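Zolonance project report, robotics club, August

Our task for the summer was to get the arm (we named it Oda, don't ask) to pick a bag up by its handle and hang it on a hook. I thought it would be a week's work. Ha!

Heloísa Seixas and I did the grasping side and Arlindo Mendonça wrote most of the vision code. We started with stiff paper carriers and they were lovely, the handles stood up and Oda just went for them. Then we swapped to the black handbag with the tan handles and everything fell apart.

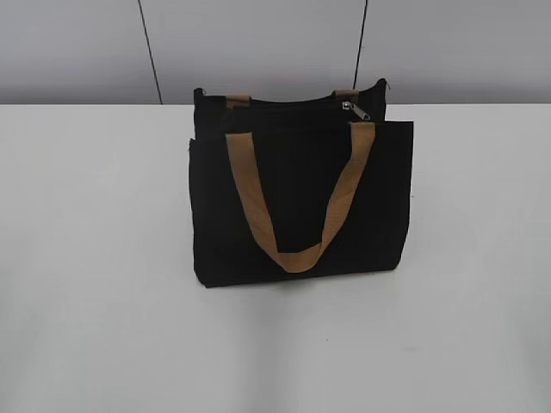 A floppy strap never lies the same way twice, so coming straight down from above was hopeless. Heloísa's idea was to find the strap by its colour, look for the lowest bit of the loop and slide one finger in behind it from the side. I was dead against this (sorry Heloísa) but it was miles better than my way.

We recorded 206 practice goes to tune it and then did a proper run of 100, with the bag put down afresh before each one. Oda got it onto the hook 80 times. In 12 of the others she had the strap all right but dropped it on the way up, and I'm fairly sure that's my fault for making the lift too quick.

Next term I'd like to slow the lift down and try a bag where the handle is the same colour as the rest, which Arlindo is already grumbling about.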